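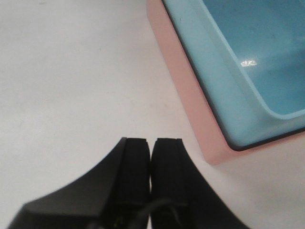
A pink and light blue plastic container on a white tabletop.

BRIMESTON, 9 Apr 2023 - The Brimeston city council has ordered Trodano, the contractor for the city's water meter replacement program, to turn over billing records and change orders after an internal audit found entries that did not match work logs.

The order was issued under a 1961 section of the city charter that lets the council demand papers from any firm paid from the utility fund. It covers invoices, installer time sheets and messages between Trodano and its parts supplier, Groen.

Council member Shiela Aquino, who drafted the order, said the company had already supplied 800 pages, but that the time sheets were missing and many change orders had no approval code.

"An invoice without a code cannot be traced to a work site," Aquino said. "The charter requires that it can be."

City auditor Dezső Bodnár flagged 200 meter installations in a February report. In each case the city paid for a replacement valve that does not appear in the installer's log. The report does not allege fraud and does not put a dollar figure on the payments.

Trodano attorney Evaristo Colombo said the valves were billed under a bulk item in the contract and were never meant to be logged by address. The company will answer the order in writing, he said, but considers its messages with Groen to be outside the council's authority. 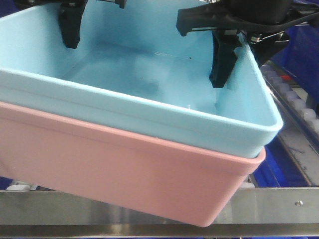 What happens if Trodano withholds the messages?
The council can ask a county judge to enforce the order, and the city may hold back payment on open invoices until the judge rules.

Council member Corey Mahuika voted against the order. He said the audit office should finish its second round of site checks first, and that a court dispute could delay meter work in the 2 districts still on the old system.

City attorney Yasaman Heydari said enforcement would be handled as a civil matter - no criminal referral has been made. Groen did not respond to a request for comment.

Recent items
Auditor's report lists gaps in meter billing
Council delays vote on Flasa bridge repair bond
County sets hearing on open records fees
Utility fund transfer limit stays in place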